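Handling flat pieces in gloves - speaker notes
Hanneke Vandenberghe, packing and handling session, 27 March 2022

Start without slides. Hold up a bare hand, then a gloved one. Ask who in the room packs in gloves and who takes them off when the supervisor is out of sight. Wait for hands.

Main point for the first part: flat, thin pieces are harder than boxes. A box has a side you can push against. A thin piece gives you an edge and a face, and the face marks easily.

Say where this comes from. At the Munstead site we had 735 returns in the year to September, and the most common reason on the slip was "surface marked." Furnness had the same complaint on a run of 500. Neither site had a rule about where the fingers go.

Go through the two holds. Slow down at this point, people like to try it with a sheet of paper.

Pinch hold - fingertips on the edge, second hand lower down to steady. Good for turning a piece over.

Underhand hold - palm and fingers beneath, weight on the hand. Good for carrying it across to the bench. Keep the fingertips off the top face.

Next two slides together, leave them up while people practice.

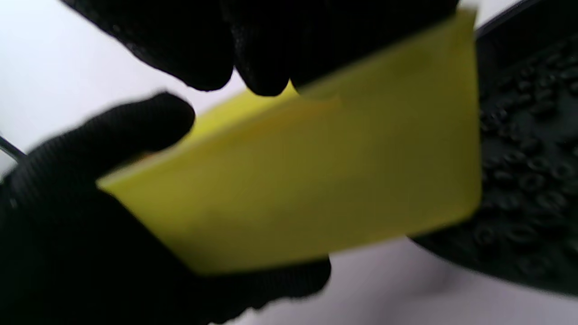
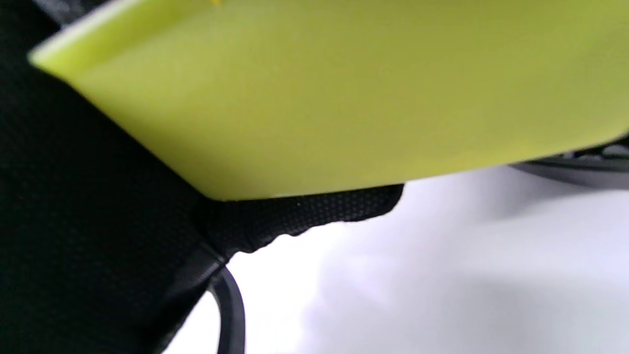 Slides 5 and 6: black gloves, bright flat pieces. Yellow in the first, lime green in the second.

Point at the fingertips on both. On slide 6 mention the dotted texture on the fingertip of the glove - someone always asks about grip. On slide 5 point out that the upper fingers are on the top edge.

Glove fit. Loose fabric bunches under the finger and you lose the feel of the edge. Chisholm keeps 4 sizes on the shelf. Clisholm (different firm, spell it out, it caused trouble last time) orders one size for everybody and the smaller hands struggle.

Changing gloves. Our rule is a fresh pair after 60 pieces. Dirt on the glove ends up on the next piece. If asked about washing: knit ones yes, cool wash, line dry. Not more detail than that, the supplier sheet covers it.

Practice in pairs. One passes, one receives. Receiver says "got it" before the other lets go. Swap over.

Questions. If there are none, ask the Furnness people how they stack - they use paper between pieces and we don't.

Collect the gloves at the door.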